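Best basket for a quick drinks run? (and where do you shelve the green stuff)
Forum: Small Shops & Corner Stores > Fixtures and Baskets

fesum_corner
Posts: 1037

OK, I need to gush for a minute. We swapped our big wire baskets for small blue plastic ones, the mesh kind with the thin metal handle, and I love them so much I've been telling strangers.
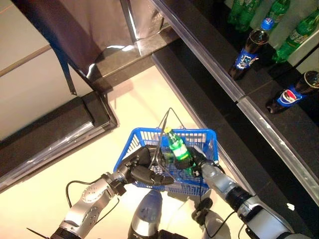
We're a small place and soft drinks are most of what goes out the door after lunch. With the old baskets people would look at the size of the thing, decide they didn't need one, and then try to carry four bottles in their arms. Now they grab a basket on the way in. It fits a few small bottles and a bag of chips and you can still get past somebody in the aisle! I ordered 200 from a supplier called Wotska and so far only a couple have come back with a bent handle.

Two questions. Does anybody have a trick for keeping bottles upright in a small basket? And do you keep lemon-lime next to the cola or give it its own section? I've got black shelves with the clear rail along the front and I keep moving things back and forth.

— Gerrit

homa_e
Posts: 852

Love a blue basket. Ours are red and they look tired by November every year, no idea why red fades so fast by our window.

For bottles: put the first one in a corner and lean the rest against it. Customers work it out on their own if the basket is small enough. In a big basket everything rolls.

Shelving, I'm firmly in the "together" camp. People come in for a cold drink, they stand in front of the cola and then change their mind. Let them change their mind without walking.

kermani_kiosk

Disagree with Homa on that one. We had green next to cola for years at Kermani and people kept putting bottles back in the wrong row. I spent half my evening pulling lemon-lime out from between the colas. Moved it one bay over and the shelf stays neat till closing.

Also not sold on the thin handles. With a couple of big bottles in there the wire digs into your fingers. Get the wide plastic grip, your older customers will thank you.

fesum_corner

Fair point about the fingers! We mostly sell the small bottles so I hadn't run into it. I filled one with the two-liters just now and walked around the store, and yeah, by the second lap I could feel it. For the small ones it's perfect though, and the thin handle folds down flat so they stack beautifully. I can fit the whole lot under the counter by the door.

TainaSiqueira
Posts: 167

The stacking is the best part, I'm with Gerrit. Mine nest so tightly you have to give them a little shake to get one loose, but I'd take that over a tower that leans.

What do you all do about cleaning? Mesh collects sticky stuff in the corners when something leaks. I take mine out back and hose them down, then leave them upside down on a rack. An old dish brush gets into the little holes.

homa_e

Dish brush here too. Warm water, bit of soap, five minutes for a whole stack.

@kermani_kiosk they put things back in the wrong row wherever you put it :) I find cola in with my crackers. The rail helps a lot if you run the labels along it, so do try that before you give green its own bay.

kermani_kiosk

I have labels on the rail. They don't read them.

Bahman_G

Long-time reader, don't post much. We do both — one row of lemon-lime beside the cola and the rest one bay over. It sounds messy but the single row sells out first every day, so Homa has a point, and the overflow bay stays tidy, so Kermani does too. Roya, who does our evenings, fills the single row again at five.

fesum_corner

Bahman, I'm trying that tomorrow! One row next to the cola, the rest in the next bay. I have a gap where the iced tea used to be, so it's an easy move.

And Tainá, thank you for the upside-down tip. I've been stacking mine right side up while they're still damp and wondering why the bottom one always has a puddle in it.

TainaSiqueira

Ha, we've all had the puddle. Do you remember which size you ordered from Wotska? They list two small ones and I can't tell which one you have.

fesum_corner

The smaller of the two. I'll look up the order number when I'm back at the store and send it to you.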